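August
Arnar Mogensen, Azlan Khoo and Kwan-ho Tsang

4. Changes in the work at the Sadska office

4.1 Who does the demonstrations

When Demuvton began its desk-tidying program at Sadska, the plan was to hire outside operators for recording. That lasted less than a month. The outside operators were quick, but they handled a desk the way a stranger does. They lined things up by size and put the mouse on the wrong side of the keyboard. The facilities staff, who had been tidying those desks for years, were asked to take over, and 12 of them agreed to be trained. Our interviews are with this group and with their two supervisors.

The arrangement is simple. For part of each shift a worker records demonstrations with a hand-held gripper, and for the rest of it does ordinary facilities work. The recordings go to Idside, where the control policy is trained. Figure 3 shows the work at one of the recording desks.

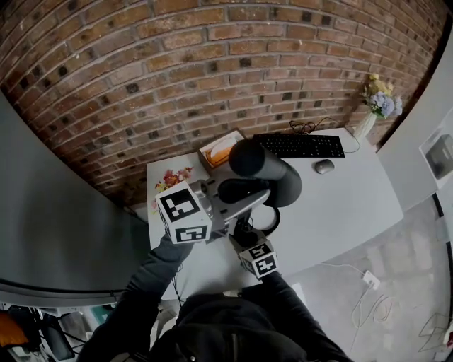 Figure 3. A worker holding the hand-held gripper over a desk. The cubes carry printed markers.

Workers described the first weeks as physically awkward. A job that the bare hand does without thought has to be done again through a pair of jaws, with both arms held out over the desk. Several said their shoulders hurt by the end of a session. Sessions were cut to two hours after Rizal Hartono, one of the supervisors, raised it with Demuvton, and complaints about soreness dropped off. Complaints about cables did not. Getting around them came up in nearly every interview, usually before we had asked about problems at all.

4.2 Speed, care and what gets recorded

The older work was judged by whether a room looked right at the end. Recording is judged one episode at a time. An episode is thrown out if the object slips or the worker hesitates too long over a grasp, and each worker can see their own acceptance rate on a shared screen. By the tenth week the rate for the group was 93 percent. Supervisors took this as a sign that training had gone well. The workers were less sure. Three told us they had stopped picking up objects that were hard to grasp, as a failed attempt counted against them and a skipped one did not.

This matters for the policy as well as for the people. If tipped or oddly shaped objects are left alone during recording, the trained system will have seen few of them. Lionel Naylor, the second supervisor, had the acceptance rate taken off the shared screen for 10 days as a trial. The workers we spoke to afterward said they went back to trying the harder objects — one of them called it "doing the desk properly again." We did not measure the effect on the recordings themselves.

4.3 Pay and job titles

Recording hours are paid at the same rate as facilities hours. Most of the group thought this was wrong, on the grounds that the outside operators had been paid more for the same task. Nikolaidis, the contractor that employs the facilities staff, has no job title for recording work, so it does not appear on anyone's contract or in their yearly review. Two workers had asked for a letter stating what they had been trained to do. Neither had received one when our visits ended.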